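Kartini Rondonuwu on pegs, gears and the perfect fit

11/24/20

I should admit up front that I went to see Kartini Rondonuwu because of a gear I couldn't put back. My nephew has one of those boards with shapes marked on it, where each part goes on its own outline, and I'd spent half an evening on the floor with it before he took over. He's four. So when a friend mentioned that the woman who designs sorting and assembly boards for Gesell lives two bus stops from me, I wrote to her that night.

She makes tea in very large mugs and talks fast. The boards are everywhere in her place – leaning on the bookshelf, under the couch, one in use as a tray.

"People think I draw the pieces first," she told me. "I don't. I draw the empty board. If the empty board looks inviting, you're most of the way there."

The empty board, in her case, is nearly always plain. She tried bright backgrounds for years, and pulls out an early one in orange and green stripes to prove it. We both wince. "You look at the stripes," she said. "You never get around to looking for the place where the little peg goes."

I asked where she starts after that, and the answer was the biggest circle. She puts that down, then moves the small ones around until they stop annoying her. Her sketchbooks are full of this, page after page of one big ring with little rings drifting around it like moons. The current design has gone through 154 drawings, and she still isn't sure about one corner.

"It's a tiny circle," she said, "and it bothers me every single morning."

Kartini came to all this from furniture. She spent her twenties at a firm called Trultovard, drawing shelf brackets and drawer runners, and she says the work was better training than any course. A drawer runner either slides or it doesn't. She still keeps a box of old ones under her desk, and she made me try three of them so I could feel the difference (I could, with the third one!).

Her partner in the boards is Panya Phuthong, who cuts the parts and was supposed to drop in for ten minutes and stayed for two hours. The two of them argue constantly and happily, mostly over how tight a fit should be. Panya likes a peg that goes in with a bit of a push. Kartini wants it to drop.

"She wants it to feel like magic," Panya said. "I want it to still be there when you pick up the board and carry it to the kitchen."

"Who carries it to the kitchen?" said Kartini.

"Everybody carries it to the kitchen!"

They settled that one by making 80 test pegs in slightly different widths and leaving them in a bowl by the front door for visitors to try. I tried a handful. I'm with Panya, for what it's worth.

Color is the other long conversation. Panya would happily make every part a different shade. Kartini has been stuck on blue for a good while now, and she got quite serious when I asked why.

"If every piece is a different color, you match colors," she said. "If they're all blue, you have to look at the shape. Is it wide at the bottom? Does it have teeth? Is it a rod or does it have a post coming up out of it? You pick it up and turn it over. I love watching people turn it over."

Gears are her favorites, and she knows they're the hardest thing to explain in a catalog. A gear on its own is a round thing with bumps. Put a second one next to it and suddenly people can't keep their hands off. Her first gear board, the Clovutico, sold 1463 copies, and she can tell you which shop took the last box. The one after that did better, and she's less fond of it.

By now the tea was cold and we'd moved over to the table. I asked her what she does when she gets sick of circles, and she laughed and said she goes out and looks at manhole covers. Then she got back to the board, and to the order she likes the parts to go down in: wide pieces first, thin rods last, working in from whichever side you're sitting on. 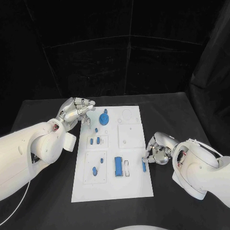
What's next

There's a smaller board coming, sized for a lap, which Panya has already started cutting and Kartini says isn't finished. They plan a first run of 2000. A shop called Khoo has asked to have it by August, and when I brought that up they looked at each other and both started talking about the tiny circle again.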